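3.2 Equipment planning and cost allocation

The budget for the manipulation cell was drawn up before any hardware was chosen. Gidey and Ayele wrote the first version as a single sheet with three headings: arm and controller, end effector, and everything else. The third heading was meant to be small. By the time the sheet was closed it held 66 separate lines, and most of the discussion in this section concerns those lines.

Two arms were compared. The first was quoted by Plastum, the second by Ó Briain. Both met the reach and payload we had written down for tabletop work with household objects, and both vendors offered a parallel gripper as an option. The Plastum quote was lower at purchase but left out the mounting plate, the emergency stop and the second year of software updates. Once these were added the two offers were close enough that price no longer decided the matter. We chose on delivery time and on whether the controller could be run from a workstation we already owned.

We did not include staff time in the comparison. Weldu kept a log of hours spent on installation, wiring and first calibration, and in hindsight those hours should have been entered as a cost against each option. A lab without a technician would feel this more than we did.

The end effector was budgeted separately from the arm. Parallel fingers were enough for the tasks in Section 4, which use cups, mugs, balls and similar items that can be picked up from above. A three-finger hand was priced and set aside. The money saved went to spare fingers and replacement fingertip pads, both treated as consumables. We planned for one full change of pads per 100 hours of operation. That figure came from Pliria, who run a similar cell, and we kept it for the whole study so that the yearly totals could be compared.

Task objects were given a fixed allowance of 70 dollars. This was a deliberate limit. Mihret Tesfamariam bought the objects from ordinary shops, and the only rules were that each one had to fit between the open fingers in at least one direction and that it had to be easy to replace with the same model. Ceramic and glass items were bought in pairs. We would now raise the allowance a little, mainly to hold more spares, but there was no need for a special object set at this stage. 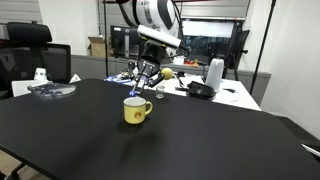 Figure 3. The arm over the work table, with its gripper open above a yellow mug. A clear glass cup and a tennis ball are also on the table.

The table itself took longer to settle than the objects. A matte black surface was specified because our earlier trials, run on a glossy bench, had given poor depth readings near the edges of objects. The table also had to be large enough to leave room beside the working area, where items could be set down between trials without being moved out of the room. Feninberg supplied the top and the legs as separate orders, and the legs arrived first. This cost us most of September. For planning purposes we suggest that furniture be ordered at the same time as the arm, even if the final position in the room has not been agreed on.

Cabling, stands and power were the lines most often underestimated. The first sheet carried one entry for cables. The final sheet carried eleven, including longer runs to the workstation, strain relief at the wrist and a spare set for the gripper. Uprights and stands were bought one at a time as they were needed — a habit that made them more expensive and gave us several types of clamp that do not fit each other. Admasu later put all of these under one heading with a single supplier, and we recommend starting that way.

Excluding the arm, the controller and the gripper, the cell cost 3968 dollars. Furniture and mounting made up the largest part of this sum, followed by cables and power, then spares. Task objects were the smallest part. Desks, monitors and office chairs already in the room were not charged to the project, and a group starting with a bare room should add them.

Two further points affect planning. The first is the order of spending. We paid for the arm early in order to hold the quoted price, and it then stayed in its crate while the table was delayed, with the warranty period already running. A later delivery date could have been requested at no charge. The second is the reserve. We held back one tenth of the total for items not on the sheet and used all of it within the first four months, mostly on small purchases that no one had thought to list. For a second cell in the same room we have kept the reserve at one tenth, as the list is now more complete. For a first cell we would double it.

The same budget headings are used for the running costs reported in Section 5.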